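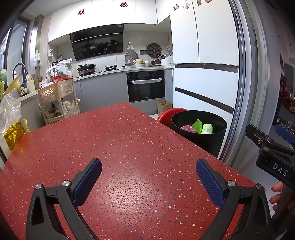 Both grippers up over the speckled counter, with the stove side of the kitchen behind.

Kitchen tips for recording days

I've been collecting kitchen demonstrations for Wudano since March, mostly with hand-held grippers, mostly in kitchens that people cook in every night. The target for our bit of the project is 2,088 good takes. Along the way I've picked up a pile of small household tricks, half of them borrowed from my friend Kirsty Halliday, who did the same job in the Skadgate flats before me and is a much tidier person than I am. A few of you asked me to write them down, so here goes, in no order at all.

Wipe the counter, then wipe it again with a dry cloth. I used to do one pass with a damp sponge and start recording, and my first cup of the day would skate off sideways every time the jaw touched it. A thin film of water is enough. Now I keep two dishcloths going and hang the damp one well away from where I'm working.

Speckled counters deserve a tip of their own. A busy stone pattern is lovely to live with (it hides crumbs like nothing else!) but it hides small objects too, from me and from the camera. On a red one I stay away from anything dark red or brown if it's smaller than an egg. Beans are a nightmare. If the task really needs beans, I put them in a plain white saucer and pour from there.

Clean the pads. Kitchen air is greasy, even in a kitchen you'd call spotless, and the textured pads pick it up from every jar and bottle. I do mine with a drop of dish soap on an old soft toothbrush, then a rinse cloth, then I let them dry while I set out the next batch. Don't use furniture polish or any of those sprays that leave a shine. I did that once on a hurried morning, and I dropped a full bag of rice in front of the person whose rice it was.

While you've got the toothbrush out, look at the pivots. Flour gets in there. So does sugar, and sugar is worse because it goes sticky. Brush it out dry before you let any water near it, or you'll make paste.

Leave the kitchen lived in. This was the hardest one for me, because my instinct in somebody else's house is to tidy. But a learning system that has only ever seen bare counters is going to be pretty hopeless at half past six with dinner going. So the cloth stays on the oven door, the pans stay where the cook left them, and the fridge magnets stay up. What I do move is anything that could get knocked: glasses near the edge, knives that are out of the block, the phone somebody left charging next to the sink. And I ask first.

Plastic bags are the exception to leaving things alone. Any loose bag within arm's reach of the work will sooner or later get dragged along by a jaw or a sleeve. I flatten the empties, fold them in thirds and tuck them under something heavy. If you want bags in your data (and you should, because kitchens are full of them) do a separate batch where the bag is the point. We did 30 takes of just picking up a crumpled bag by its top and setting it down again, and those got more compliments from the training people than anything else I've sent in.

Slow down at the grab. Everyone does the reach nicely and then snatches. I say "and close" out loud, under my breath, and hold it for a beat before lifting. Same on the way down: touch the counter, wait, open, and back straight out. If you swing away while you're still opening, you'll tip tall things over, and bottles are the worst for it.

Start each take with the object somewhere new. Kirsty puts a mug down with her eyes shut, which sounds silly, but it beats my old habit of putting it back in the same spot every single time. I gave a whole morning to that mistake: 28 takes of a mug in one place, handle facing the same way, and we kept two of them.

If you're using a pair, one in each hand, decide which hand holds and which hand works before you start. Opening a jar, the left holds for me. Folding a cloth, they both work and I try not to let them cross. Your wrists will get tired sooner than you expect, so put both grippers down between batches and shake your hands out. I also roll my sleeves up past the elbow, which stopped me wearing quite so much soy sauce.

Light! Kitchens with one window change a lot between breakfast and lunch. I don't fight it anymore. I do a few takes of each task early and a few more later, and I write the time of day next to them in the notebook. The only thing I change is the light over the stove, which I either leave on for a whole batch or off for a whole batch.

Keep the bad ones. I used to delete every fumble before anyone could see it. Zelinham, who run the labeling side, asked me very kindly to stop, because a dropped spoon that gets picked up again is useful to them as long as it's marked. So now I put an F in the notebook and carry on to the next.

Snacks go in a different room. Crumbs, greasy fingers, you know how it is.

Last one is about leaving. Before I start I write a quick list of what I've moved and where it came from, and at the end I go down the list and put everything back. Then I wipe the counter one more time, check that the stove is off, and offer to take out the trash. I'm at 2,000 takes as I write this, so if you've got a jar with a really awkward lid, let me know in the comments. I need a few more of those.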